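**How to report a military accident when the ministry and the army unit do not give the same numbers?**

Asked in: News writing, attribution and sources

I write for a small news page called Tinadness. We publish in English for people who live abroad but come from our region. We do not have reporters on the ground in most places, so we work mainly from statements, agency texts and what local people send to us.

In December there was an accident with an army convoy on the mountain road between Rondlow and Trarnberg. A fuel truck went off the road in the early morning and a bus with soldiers stopped or crashed behind it, depending on who tells it. The defense ministry published a short text at 9 in the morning. It said two soldiers were dead and the cause was "weather conditions." In the afternoon the garrison in Trarnberg published its own text on its own page. It gave the same two dead but added 11 wounded, and it said nothing at all about weather. Then the Zheng agency sent a text in the evening that mixed both versions and put in the first line that the soldiers were "killed in the line of duty," with no source for these words.

I have these problems:

- I do not know if I should put the 11 wounded in the headline. The ministry did not confirm it and it also did not deny it.
- I do not know how to write the cause. If I write "killed in an accident," I already accept that it was an accident. Some people in the comments say it was not.
- One of the dead was an officer. The ministry calls him a lieutenant colonel and the garrison calls him a colonel. I found both in other newspapers too.
- The garrison changed its text later in the evening. The word "wounded" became "injured" and there was no note about the change.

I published a version already, with the name of the officer left out, but I am not happy with it and I would like to correct it in the proper way. I looked at the style guide of our page and it has only one sentence about this, which says "use official sources." Both of these are official sources! That is my difficulty.

Please answer for a small page. We cannot call the ministry, they do not pick up for us. We have tried by email and we got an automatic message.

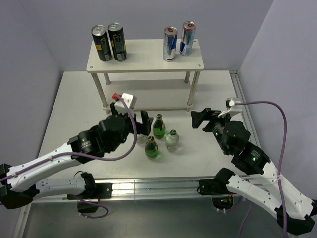

Was the garrison text signed by someone, or did it only have the name of the unit on it? I ask this under the question and not as a full reply, as it changes a lot. In some countries a unit page is run by a press officer and in others it is run by anybody with the password.

To this I can say that it was signed "press service of the garrison," without a person. The ministry text was not signed in any way. I have saved both pages as PDF, and I have two versions of the garrison one, before and after the change.

---

### First reply (accepted, 14 votes)

You have done the most important thing, which is to save the pages. Many people only copy the link, and after one day the link shows something else.

I worked several years on the foreign desk of a regional paper, in a language that is not English, so please forgive the style of my example sentences. I will go through your points in a different order than you wrote them.

**The number of injured.** Write it and say who says it. You do not need confirmation from the ministry in order to report that the garrison has said something. The fact you are reporting is the statement. A safe sentence would be:

> Two soldiers died on the road between Rondlow and Trarnberg, the defense ministry said. The garrison in Trarnberg said in a separate statement that 11 others were injured.

In the headline I would use only the number both sides agree on. The headline has no space for "according to," and it will be shared without the text under it. If the ministry says later that the 11 is correct, you can change the headline then.

Do not make a range from two sources. I have seen young writers put "between 0 and 11 injured" and this is simply wrong. The ministry did not say zero. It was silent, and a silence is a different thing from a number. You may write "The ministry statement did not mention any injured."

**The cause.** The word "crash" is your friend here. A crash is a thing that happened on the road and it does not say why. "Accident" says in a soft way that it was without intention. Most of the time it will be true, but you do not know it at the time of writing. So "died when a fuel truck left the road" is good, and after it comes "The ministry blamed weather conditions." If the garrison did not speak about weather, you can leave it there. I would not write "the garrison failed to mention weather," it sounds like you accuse them of hiding something.

About the people in your comments who say it was an attack: unless they were there or they have a document, I would not put it in the article, also not as "rumors say." You will give it a weight it did not have.

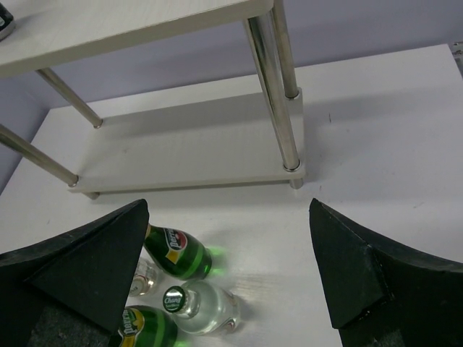
**The rank.** Ranks are a trap in every country. There are some usual reasons for a difference. He could have been promoted recently and one office had the old list. He could have been promoted after his death, which in many armies is a custom, and then both texts are right at different hours. And it could be an error of translation, if you are reading the statement in a second language. In a number of languages the short spoken form of lieutenant colonel is the same as colonel, as it also is in English when people speak to him.

What I would do is to write "a senior officer" in the first paragraph and explain the difference once, further down. One sentence is enough. If you can find an older article about him, for example from a parade or a visit, look at the rank there. It will not prove the present rank but it will tell you which of the two is more probable.

**The silent change.** "Wounded" is normally used for people hurt by a weapon and "injured" for people hurt in a crash. I think somebody in the garrison noticed that "wounded" makes the wrong picture and changed it. It can also be that somebody above told them to change. You can not know. Since you have both versions, you can mention it in a neutral way: "An earlier version of the statement used the word wounded." I would do that only if your commenters are already discussing it, otherwise it is a small thing.

**The Zheng text.** Be careful with agency sentences that have no source. "In the line of duty" is in many places a legal expression. The family can get a different pension depending on it. If neither of the official texts has it, leave it out.

For your correction: do not delete the old version and put a new one in its place as if nothing happened. Put a line at the end, with the hour, and say what was changed. Something like "This article was updated at 6 p.m. to attribute the number of injured to the Trarnberg garrison." Readers forgive this very easily. 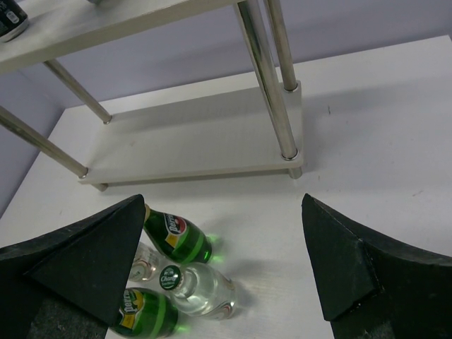
### Second reply (3 votes)

I do not agree with the headline part. If 11 people are in the hospital, this is for many families the main news, and your readers abroad have cousins in that garrison. It has more than 3000 people in it, so you can imagine how many will open your page only to see if there are injured. I would write "Two soldiers dead, 11 reported injured." The word "reported" does the job of attribution in a headline and it is short.

For the rest, ok. Only I would call the hospital. Hospitals in small towns often pick up when ministries do not, and they will sometimes say "yes we received people from this event" even if they do not give the names or the number. With this you can write that a hospital confirmed it received injured soldiers, and the 11 stays with the garrison.

Also check that the officer's family was informed before you print his name. If the ministry has published the name, it is normally fine. If only the garrison or only a Facebook group did it, wait.

*Comment from the asker:* Thank you, I tried the hospital in Rondlow this morning. They said that they received patients from the road but that all questions go to the ministry. So it is a half confirmation and I will write it exactly like this. The name was published by both, so I will now add it. I have used "crash" everywhere in the new version - one reader already wrote to ask why we are afraid of the word accident, so it is not possible to please all.

*Comment from the first reply:* "Reported" in the headline is acceptable for me also. My old paper did not permit it but this was a house rule and not a law.

### Third reply (0 votes)

just write what the agency writes, they have lawyers and you dont. if it is wrong it is their problem

*Comment:* This is not correct in most places. If you republish a false statement about a person you can be responsible for it too, even with the agency name on it. Please do not give this as advice without saying which country you mean.

--- 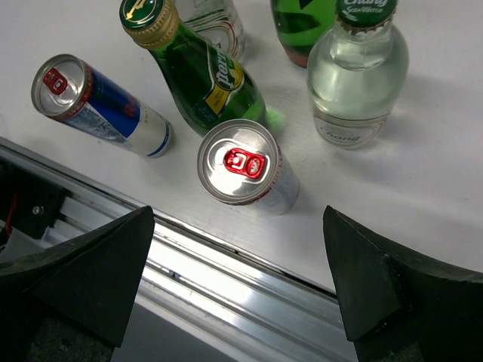 *Cans and bottles on a white table.*

**Related threads in this section**

- Is it allowed to quote a deleted government post if I have a screenshot?
- "Army" or "armed forces" when the source does not say which branch
- How long do you keep a correction note under an old article?
- Translating ranks into English: use the local word or the nearest one?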